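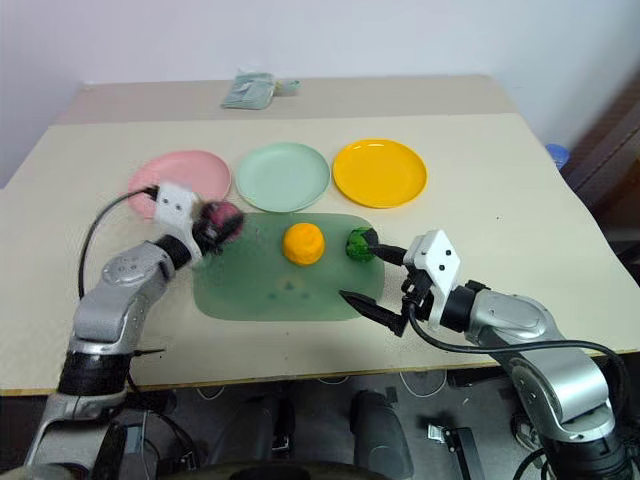
Plates in pink, mint green and yellow, with play food and a translucent green mat, on a beige board.

Vetberg brings play food sets to child care centres and libraries

August 23, 1999

Vetberg has released Cerness, a play food and tableware range for child care centres, preschools, toy libraries and families. Orders are open now, with deliveries to start from the company's warehouse in Gasow within 14 working days.

The range is built around sorting and table setting. Children match food to a plate by colour, move it from the mat to a plate and back again, or lay out a pretend lunch for whoever is sitting across from them. The plates are plastic and round, with a shallow raised rim that helps keep an orange from rolling onto the floor. The mats have rounded corners and can be wiped down with a damp cloth and ordinary dish soap.

Cerness was tried out in 33 child care rooms, beginning in March. Educators were asked to put the sets out during free play and to send back comment sheets at the end of each fortnight. Vetberg received 1,261 sheets over the trial.

Several changes followed. The first plates were deeper, and younger children had trouble seeing what was in them from the far side of a low table. The rim was brought down. An early mat in a dark colour was dropped in favour of translucent green, which educators said made small pieces easier to find at pack-up time. Requests for a larger serving bowl have been noted and will be looked at for next year.

Vegetables were the other subject of comment. Many rooms already had plenty of toy fruit but very little else to put beside it, and asked for pieces with some texture. The broccoli has a bumpy surface all over, and the orange is bumpy as well – children in the trial rooms often sorted the two by feel, with their eyes closed.

The play food was designed by Hägglund, a small studio that has worked with Vetberg on two earlier ranges of pretend play equipment. Hägglund also prepared the activity booklet, which covers colour matching, taking turns, simple sharing games and setting a table for a group. The booklet is printed in large type and can be photocopied for use within a centre.

Cerness sets are sold in three sizes. The home set suits one or two children. The room set is meant for a group table and comes with a lidded storage tub. The library set is packed in a zippered carry bag with a contents card, so borrowed pieces can be checked off when they come back. Replacement plates, mats and single pieces of food may be ordered separately in any quantity.

The first 100 centres to order a room set will receive a second activity booklet at no charge. Toy libraries may ask for a sample set on loan before ordering – return freight is paid by Vetberg.

Order forms and the colour catalogue are available by mail or fax from the Vetberg customer service desk in Gasow.

Vetberg makes and supplies play equipment, small furniture and storage for early childhood services.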